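Jul 7, 2024

Back from the Govach meetup. Writing this down before the details go, mainly the part on data collection from older plant, which is what I was asked to speak on and what took most of the discussion afterward.

Attendance was decent for a Lodevden event. My slot was 15 minutes. I used all of it and skipped the last slides, which covered billing and would not have interested anyone outside a finance department. The talk made one argument: small manufacturers who want to connect their equipment usually buy the dashboard first and the data model last, and the order should be reversed. Our own pilot with the packaging client went that way in its first attempt. We had 221 tags coming off the controllers and no agreed naming. Two lines used the same tag name for different signals, one for motor current and one for motor temperature. The dashboard plotted both without complaint.

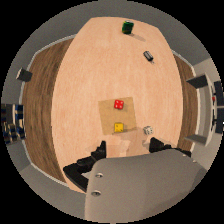
We spent most of October last year cleaning that up. The final scheme is site, line, cell, device, signal, unit, in that order, all lower case, with the unit always present even where it seems obvious. Of the original tags, 80 survived. The rest were duplicates, unused test points, or values that could be calculated from something else. Storage went down and query time went down with it, but the main gain was that the maintenance crew began to look at the charts. Before that they had stayed with the paper log, and given what the charts were showing, they were right to.

The Valderrama people presented after me on edge gateways. Their design buffers locally and forwards when the link comes back. I agree with the design. I disagree with their choice to stamp the time at the server on arrival. After an outage the whole backlog lands with nearly the same timestamp and the sequence of a fault is gone. They said a fix is planned. I would stamp at the gateway, keep the arrival time as a second field, and compare the two to detect clock drift. Two fields cost very little. I said so in the discussion and it was taken well enough.

Somebody near the back raised certificates. Gateways get installed with a certificate, the certificate expires, and the gateway drops off the network long after the installer has moved on to other work. We have the same exposure. I checked on the train home and our renewal job covers the newer gateways but leaves out the 2 we installed first. Those need to be added by hand this week.

A note on Listovix. We are still using it as the message broker and I still have no strong opinion on it. It handles our load. The configuration file is hard to read, and the retained message setting is easy to get wrong: a device that has been removed from the floor goes on reporting its last value to every new subscriber. We had a decommissioned pump showing normal pressure for several weeks. The workaround is to publish an empty payload on the topic when a device is retired. That step is now on the decommissioning checklist, between the network port and the asset label.

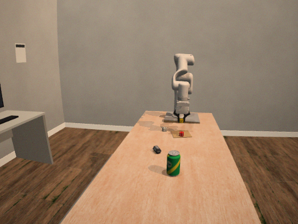
Does a small plant need to replace its old controllers before it can start collecting data?

In most cases the old controllers can stay. A gateway that speaks the existing serial or fieldbus protocol can read the registers without any change to the control program. Replacement makes sense when spare parts are no longer sold, or when reading the registers slows the scan cycle enough to affect the machine.

I gave more or less that reply to three different people over coffee, so it should go in the talk itself next time. I should also add a slide on read-only access. At least one of them assumed that connecting a controller meant allowing remote writes, and had turned down a project over it. Our gateways have writes disabled in the firmware build, and I had never thought to mention it.

Slides still to be exported and sent to the organizers. The version on my laptop has the client's line names on the fourth slide and those have to come out first.

To do: renewal job for the two old gateways. Check the retained topics again for retired devices. Ask Valderrama for their buffer sizing numbers, as ours were picked by guesswork and have never been tested against a long outage. Travel receipt is in the laptop bag, side pocket.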